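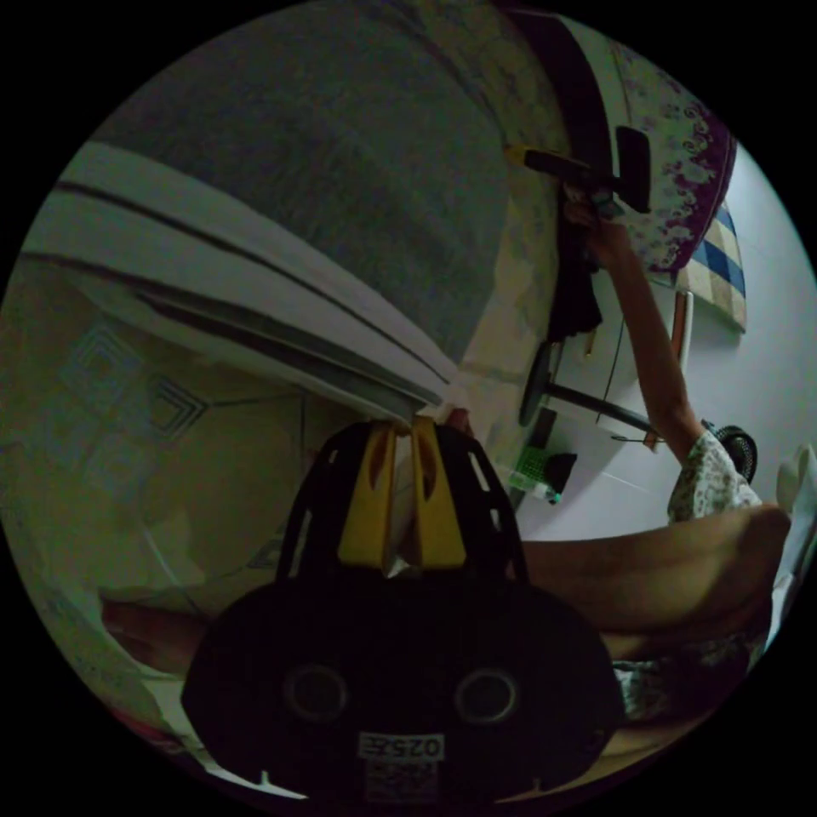
A reader in Otoldale wrote in to ask why anyone would build a gripper to pick up laundry when they already own two hands. You'd want to be very sure of the answer, the letter went on, before buying a single screw.

Fair enough. I'm not very sure of the answer, and I've been at this for 26 evenings, some at home and some on the end bench at the Akley workshop. What I can pass on is how to waste fewer evenings than I did. The promises made for home automation are large, and the part that picks up a sock is usually where they stop.

Start with the hand-held version

Don't put a motor on anything yet. A gripper you hold and squeeze yourself will show you the faults in the fingers, the housing and your own plans, and it costs very little to throw away. If you can't pick up a shirt by the hem while holding the thing, an arm bolted to a table won't manage it either. I've heard people say the software will sort that out. I have yet to see it do so.

Fingers first

Flat fingers are better for cloth than curved ones. Check that the tips meet before anything else: close them on a strip of newspaper and pull. If the paper slides out, cloth will too. Rub the inner faces with fine abrasive paper, wipe off the dust and try again.

A slot cut through the finger saves weight and lets it give a little. Too long a slot and the finger twists when you lift a pair of jeans. Make a spare pair before you start filing.

Choose a bright colour. I used to think this was decoration. Then I spent an evening hunting for black fingertips against black trousers, and went over to yellow.

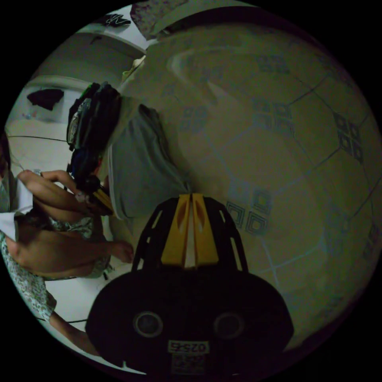 Screws are the next nuisance. My housing takes six, and I stripped the first two by driving them in with a power tool. Use a hand screwdriver, go round them in turn, and stop when they feel snug. A dab of nail varnish on the head will show you later whether one has crept.

Put a label on each unit as soon as it's closed up. It seems fussy until there are several alike on the bench and only one has the good spring. Write the same number in a notebook with what you changed. Cover the label with clear tape, as ink rubs off on sweaty palms.

Practise on the right washing

Cotton T-shirts flatter any gripper. Don't believe a result you got with those alone. Try something thin and slippery, something thick with a seam, and a towel, which will catch on every rough edge you forgot to file.

Gather the cloth to a point before you close on it. A pinch taken through one flat layer tends to slip, and a bunched corner tends to hold. Dark clothes are hard to tell apart in a pile, so work by a window or bring a lamp down low.

Sweep the floor before you begin. Grit gets into the hinge and you'll blame the spring.

Things I'd leave out

The Fosetti rubber pads. They gripped well for a week and then came off inside a pillowcase. Plain faces, kept clean, have done me better.

Lubricating oil anywhere near the fingers. It finds its way on to a white shirt. If the hinge squeaks, use a rub of candle wax.

The El Idrissi pattern for the hinge, unless you have more patience than I do. It's clever and takes an age to line up.

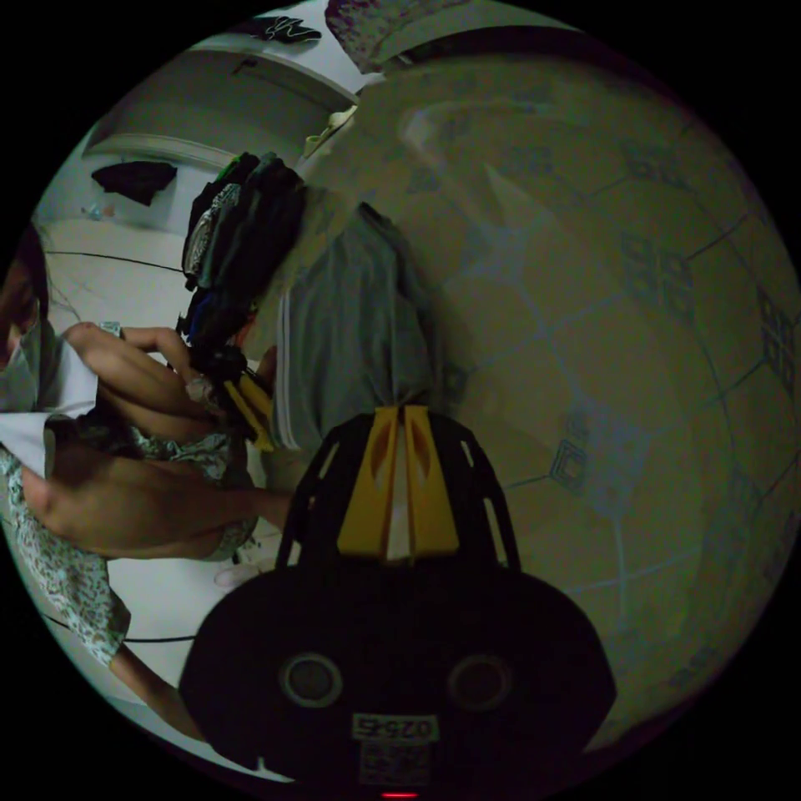

Driss Gaber

A few answers to other letters, last gone over on 2019-05-08.

On whether it folds: no. It holds a garment up by one end while you do the folding. Anyone selling you more than that should be asked to show it on a fitted sheet.

On aching wrists: shift the grip so the weight sits over your palm, and rest sooner than you think you need to. A heavy housing feels fine for the first few garments.

On cables: tape them along the skirting, never across where you'll be kneeling.

On motors: I mean to try one in August. I've put the old spring in a jar with its number on, in case I want it back.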